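Gallery: Exceptions lane, manual handling after the June stoppage

This page collects the pictures from the fault review at the Drinduston parcel site. It covers the sorting cell supplied by Modomau, which stopped itself twice in one shift and on the second occasion let a crate go before the stop had finished. The crate fell 400 mm onto the infeed table. There were no injuries. The gallery will grow as the remaining pictures are cleared.

Background for readers outside the site. The cell takes mixed parcels from an infeed crate, reads the label and places each parcel on one of several outfeed belts. Anything it can't read, or can't lift within three attempts, goes into the exceptions crate and is worked by hand. On a normal shift up to 38 parcels end up there. On the shift in question the count was 147.

Cause, as far as it is known. The vacuum sensor on the arm was reporting a good seal on soft plastic mailers when the seal was only partial. Glossy, creased film lets air in along the folds once the parcel is moving. The controller had a filter of 150 ms on that signal, set during commissioning for cardboard, and the drop was over before the filter passed it on. The same signal is used by the crate lifter, and that is how a parcel fault became a crate fault. Khalil Saab found the shared input while checking the drawings against the cabinet. The drawings show two inputs.

What has changed so far. The filter has been shortened and the lifter has its own sensor. The lifter now holds position on loss of signal until somebody resets it at the panel. The Plesow cell has the same cabinet and has been stopped for the same work. Karaki has an older lifter and is not affected.

What is still open. Soft mailers remain barred from the cell and are being sorted by hand. Full crates are to be slid along the surface and not lifted by one person. The reset button is too close to the infeed guard, and moving it means a new cable run. We also have no good explanation for the first stop, which left no entry in the log apart from the restart.

Picture 1. Manual working of the exceptions area (异常区 on the wall notice). Black plastic mailers to the left, mixed packages in the crate. Both hands on the near rim.
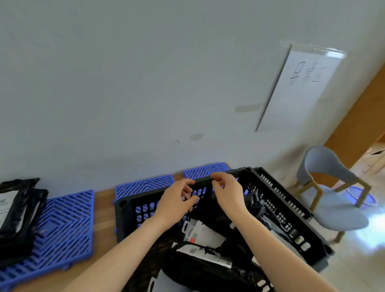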